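Taheri Foods Opens Baking Kitchen in Berkport and Publishes Free Booklet of Oven-Baked Savory Pastries

BERKPORT, 12 Mar 2022. Taheri Foods, the family company known in the Berkport area for its frozen dough, is opening a public baking kitchen in the Sariswood district. On the same day the company publishes a free booklet with 47 recipes for savory pastries, all of them made in a normal home oven and without deep frying.

The kitchen will offer short evening classes for people who like crispy food but do not want a pot of hot oil at home.

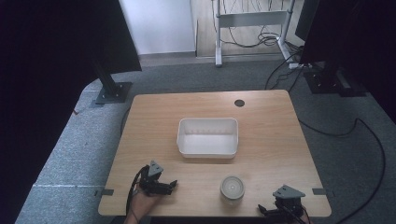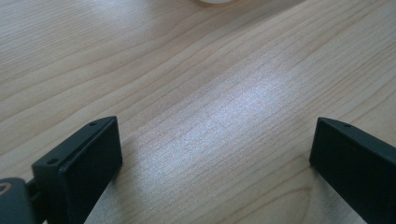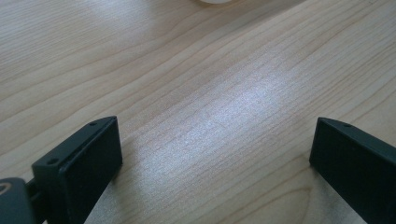
Can you get a crisp crust in the oven without frying?
A thin layer of oil brushed on both sides of the dough is enough, if the oven is fully hot before the tray goes in and the pastries do not touch each other.

The recipes were written by Marjan Tehrani, head of recipes at Taheri Foods, together with the baker Kamran Heydari. They worked on the booklet during two winters. Many of the pastries come from what their own families cooked, such as potato and onion turnovers, spinach triangles, lentil rolls and a cheese pastry with dried mint. Others were sent in by customers, who wrote to the company by mail and also on the back of order forms.

"My mother fried everything, and it was delicious," said Marjan Tehrani. "But she had to stand at the stove the whole evening while we were eating. With the oven, the cook can sit down also. For me this was the first reason for the booklet. The smaller amount of oil came second, and I am happy with this too."

Every recipe in the booklet fits on one page. The amounts are given in cups and spoons, and also in grams for those who prefer a scale. The authors asked that no recipe should need a special machine. A rolling pin, a baking tray, a brush and a knife are enough for most of them. For readers who own an air fryer, a table at the end gives the changed times and temperatures, and a note about how many pastries can be put in the basket at once.

One chapter is only about fillings. Heydari explains in it why a wet filling makes a soft bottom, and what can be done. Cooked spinach should be pressed well in a clean towel. Potatoes should be left to steam dry in the open pot after the water is poured away. Lentils can be cooked the day before and kept in the refrigerator, so that they are firm when they go into the dough.

"Most people who write to us have the same problem, the bottom is pale and soft," said Kamran Heydari. "They think the dough is guilty. Usually it is the filling, or they put the tray too high in the oven. Put it low for the first part and then move it to the middle. Also please let the filling become cold. I repeat this in the booklet so many times that our editor was a little angry with me."

The booklet also has a chapter on freezing. The pastries can be shaped and frozen raw on a tray, and moved to a bag when they are hard. They go into the oven directly from the freezer, with a few more minutes of baking time. The brush of oil should be done right before baking and not before freezing.

Classes in Sariswood

The baking kitchen is on the ground floor of the former Nodthorpe bakery, which was closed for several years. The old shop window and the tile floor were kept. The ovens are new, and they are home ovens of a simple type, so that the results in class are close to the results that the guests will have in their own kitchen.

A class takes one evening. The guests make a dough, prepare two fillings, bake and then eat together. What is left goes home in a box. The first classes in March are taught by Heydari and by Raíssa Vieira, who has worked for many years as a pastry cook and who joined Taheri Foods for this project. Vieira will also give a class about small pies with a creamy chicken filling, as she learned them in her grandmother's house.

"In my family these little pies are for birthdays, and they are always fried," said Raíssa Vieira. "I was not sure that it is possible to bake them. The first ones were dry, I must say it. Then we changed the fat in the dough and made the edge thinner, and now my aunt asks me for the recipe. This is a big compliment, because my aunt does not ask."

Children from school age are welcome when they come with an adult. Guests with allergies are asked to write about it when they book, so the fillings can be changed. There is a version of the dough without milk and egg. A dough without wheat is still in testing and is not part of the first classes.

How to get the booklet

The first printing is 1000 copies. The booklet has 168 pages and can be picked up without cost at the baking kitchen and in the Taheri factory shop in Berkport. It is one copy per household. Shops and libraries that want to have several copies can ask for them by mail. When the printed copies are gone, the company will decide about a second printing. Until then, a selection of the recipes can be read on the company's web page.

"We sell dough, so of course we are glad if people bake," said Ekrem Bilgin, managing director of Taheri Foods. "But in the booklet there is also the recipe for making the dough by yourself from flour, water, oil and salt. Some colleagues asked me if this is a good idea for the business. I think a person who has made it once by hand will understand better what we do every day."

Simin Abbasi, who manages the baking kitchen, is already collecting ideas for the summer. She is thinking of a class on baked vegetable chips and one on flatbreads with herbs. Suggestions from guests can be left at the counter.

About Taheri Foods

Taheri Foods makes frozen and chilled dough for homes, cafes and school kitchens. The company is owned by the founding family and has its factory and factory shop in Berkport.

Contact for press and for class bookings: Simin Abbasi, Taheri Foods, Baking Kitchen Sariswood, Berkport. Press copies of the booklet are sent on request.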